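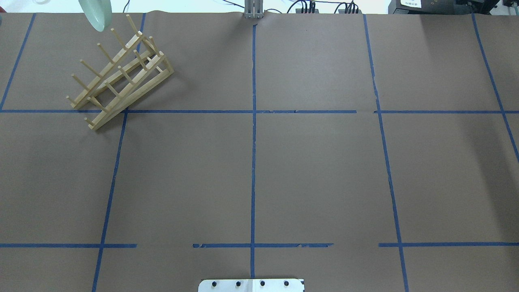
## Ticket and Admission Questions: Horkow Hall Concert Season

**When do doors open?**
Doors open one hour before the first act. Support acts are listed on each event page.

**What is the capacity of the hall?**
The hall admits 1,130 for standing concerts. Seated capacity varies with the stage layout.

**Are there age restrictions?**
Guests under 16 must be accompanied by an adult. The Hägglund metal weekend in December is open to ages 18 and over.

**Can I get a refund if a support act changes?**
No. Refunds are issued only when the headline performance is canceled or moved to a new date. Requests must be received within 28 days of the announcement.

**May I bring a camera?**
Phones and small cameras are permitted. Detachable lenses and audio recorders require written approval from Naheed Jadoon, Press Office.

**Is hearing protection available?**
Yes. Earplugs are free of charge at the cloakroom.

**How are resale tickets handled?**
Tickets may be resold through the box office at face value only.

Last revised August 31, 2025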